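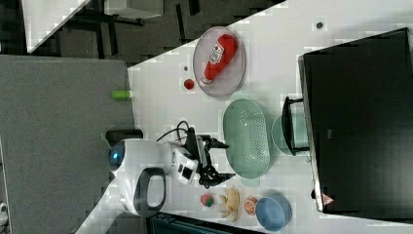
Fidunel Play Kitchen Library
Progress report to the Morner Fund, second period
Submitted 15 Sep 2018 by Nele Stüber, project lead

You asked us to keep this one shorter than the last one. I have done my best, and the appendix on shelf brackets has been dropped.

As agreed in June, the money for this period went to two things: the pretend kitchen sets we lend to preschools and day cares, and the long white table at our Brultow room where those sets get laid out and looked over between loans. The sets are doing well. The table is doing well too, apart from a disagreement over its height that I will get to.

Loans and money

We made 306 loans in the period. The target in the grant letter was 395, so we are short, and I would sooner say so on page one than have you find it in the spreadsheet. Most of the gap comes from the Sequeira day cares, which signed up late and then asked for everything in the same two weeks. We could have met the number by sending out half-packed boxes. We did that once last year and heard about it for months.

Spending on replacement pieces came to $1,810, slightly under budget. The biggest share went on food. Toy food leaves the library in pockets, coat hoods and, in one case, a rain boot, and the smaller it is, the faster it goes. We have stopped asking for it back piece by piece. The loan form now has a line that says "food missing" with a blank after it, and people fill it in with surprising good cheer.

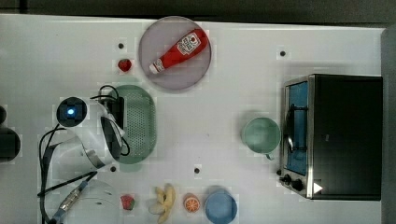 TABLEWARE AND COOKWARE

The core of the set has settled down. Every kitchen box now goes out with a plate, a colander, a bowl and a mug, plus the ketchup. I argued against the ketchup. I thought one large red bottle would take over the whole set, and I was right, and the children could not care less. Teachers report that it goes on everything, including the strawberry. It stays.

The green oval colander was the cheapest thing we bought and has earned its keep several times over. It has been returned to us as a boat, a hat and a bed for a bear, according to the notes in the box. It has not, as far as the notes tell us, been used to drain anything. We have bought more of the same kind and would like to keep doing so next period, if the supplier does not decide to improve it.

Bowls and mugs are in good supply. We have held to pale colors so that the red pieces stand out during check-in, a rule that sounded fussy when I wrote it and has saved us a fair amount of crawling under furniture.

The toaster oven

You asked in your letter whether a toaster oven was "strictly necessary." The black one lives on the right-hand side of the table, where it takes up more room than anything else we lay out. My answer is that preschoolers like a door. Give a group of four-year-olds a bowl and they will stir; give them something with a handle and knobs and they will run a restaurant until someone makes them stop for lunch.

What we have not solved is storage. It does not fit in the standard kitchen box with anything else, so it needs a box of its own, and that box needs a shelf. The appendix on shelf brackets would have covered this.
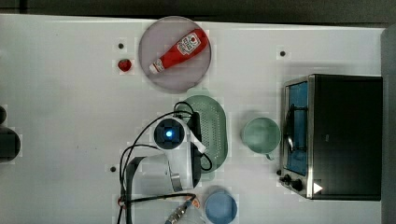
Kitchen pieces on the table at Brultow, with the mug and colander in the middle and the toaster oven at right.

The table itself

The white top was the right choice. Small pieces show up against it, and so do crumbs, which has improved our habits. The dark holes in the top remain a matter of taste. I had asked for a plain surface. I have since been told by several people that I will stop noticing them, and I look forward to it.

As for the height, the people who pack would like it higher and the people who sort would like it lower. We have put a step at one end. Both groups dislike the step, so I consider the matter balanced.

Next period

We plan to add 2 more kitchen sets, both promised to the Sequeira sites, and to stagger their bookings so they cannot all want strawberries at once. We also want to rewrite the packing card, which still lists a gravy boat that none of us remembers owning.

One request: may we move what is left in the replacement budget over to shelving? The sum is small and the need is large, black and has two knobs. A reply before the next round of loans goes out would help us a great deal.

Nele Stüber
Fidunel Play Kitchen Library, Brultow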